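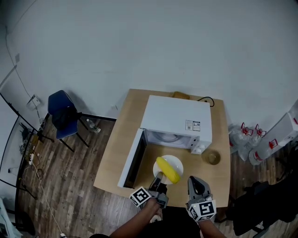
Shared Kitchen Use in a Student Residence: Project Report
Group 4: Precious Baluyot, Dindo Gatchalian, Pacita Macaraeg
Course instructor: Teodoro Villanueva

1. Background

Skonard House is a residence for first- and second-year students. It has 238 residents on five floors, and each floor has one shared kitchen. During the fall term the residence office received a lot of complaints about the kitchens, mostly about waiting in the evening and about food going missing from the refrigerators. The office had no record of when the kitchens were used or what for. Our group chose this as our project for the term.

We wanted to answer two questions. When are the kitchens busiest, and what are people doing in them at those times? We also asked residents what they would change. We did not look at the cost of meals or at nutrition, which Group 2 covered.

2. Method

We used a paper questionnaire and direct observation. The questionnaire had 15 items on one sheet. We printed 200 copies and left them in the mailroom with a return box. We got 100 back. Two items were badly worded, and we dropped them from the results. One asked "Do you cook often and on what days?", which is two questions, and people answered one half or the other.

For observation, each of us sat in a kitchen with a tally sheet between 5:30 and 8:30 p.m. We wrote down what equipment was in use every ten minutes. We covered the second, third and fifth floors on weeknights and the third floor on one Saturday. A notice on the door told residents what we were doing, and we did not write down names or room numbers.

Alfredo Tiongson, the residence manager, gave us permission and let us see the complaint log with the names removed.

3. Results

3.1 Busy times

The busiest time on all three floors was between 6:30 and 7:15 p.m. Before 6:00 there was usually no wait for anything. On the Saturday we observed, use was spread out across the evening and there was no clear peak. Residents told us that many people go home or eat out on weekends.

3.2 What people were doing

We expected the stove to be the main cause of waiting. On weeknights the line was more often for the microwave. Most people using it were heating leftovers or frozen meals, and a smaller group cooked vegetables, rice or oatmeal from scratch. Each use was short, but people came in close together after evening classes let out. The stove had fewer users and they stayed much longer, often with more than one pot going.

The sink was a problem we had not planned for. On the fifth floor people could not drain pasta or fill a kettle when dishes were left to soak. We added a line for this to the tally sheet after the first evening, so the first evening's data does not include it.

3.3 Missing food

Most of the people who reported missing food on the questionnaire said it was not labeled. Milk, eggs and cheese were named most often. Several people said they had thrown out somebody else's food themselves, thinking it was old. We think at least part of the missing food is explained by this, but we cannot say how much.

3.4 What residents want

The most common request was a second microwave on each floor. After that came more shelf space and a regular date for clearing out the refrigerators. A few people asked for a booking system for the stove. More people wrote in the comments that they would not use one.

4. Limits of the study

People who never use the kitchens probably did not bother to fill in the form, so our results lean toward regular users. We did not observe the first or fourth floor. The fourth floor kitchen was closed for a plumbing repair during two of our three weeks, and this may have sent extra people to the third and fifth floors. Some residents also knew us, and they may have been tidier while we were sitting there.

5. Recommendations

We recommend that the residence office add one microwave on the third floor first and see if the evening line gets shorter before buying more. The outlet next to the refrigerator should be checked by an electrician before anything else is plugged in there.

Refrigerator shelves should be divided by room number, with tape and a marker kept on the door. Clear-out should be on a fixed day each month, with a notice put up a week ahead.

We do not recommend a booking system for the stove.

6. Division of work

Precious wrote the questionnaire and entered the answers. Dindo made the tally sheets and did the fifth floor observations. Pacita did the second floor and read through the complaint log. The third floor was shared, and all three of us wrote the report. The blank questionnaire and the tally sheets are attached as Appendix A and Appendix B.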